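4. Sorting the small parts before you build

The Prurkwood wall cabinet arrives with one bag of fixings, packed by someone with a grudge. Allow 30 minutes for this section and do it before you open the panels.

1. Clear a flat surface and wipe it down. Carpet is not a flat surface. Carpet is where cam locks go to retire.

2. Tip the bag out slowly and separate the screws by length. The two longer sizes look the same until one of them comes through the front of your door.

3. Put each size in its own compartment or saucer and label it with the letter from the parts sheet.

Note: Dowels marked F swell in a damp room. If you are building in February in an unheated garage, keep them indoors until step 9.

4. Check the hinges. You should have 2 left and 2 right. Four lefts is a known problem — write to Imimar with the batch code and they will post the others.

Caution: Do not use a power driver on the cam locks. They strip at once and the spare is always the wrong one.

5. Set the wall plugs aside. They suit solid brick only. For plasterboard, buy proper fixings and ignore the cheerful drawing on the box.

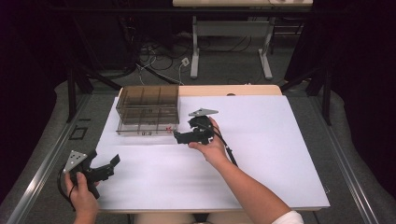
6. Keep the Allen key in your pocket until the doors are on.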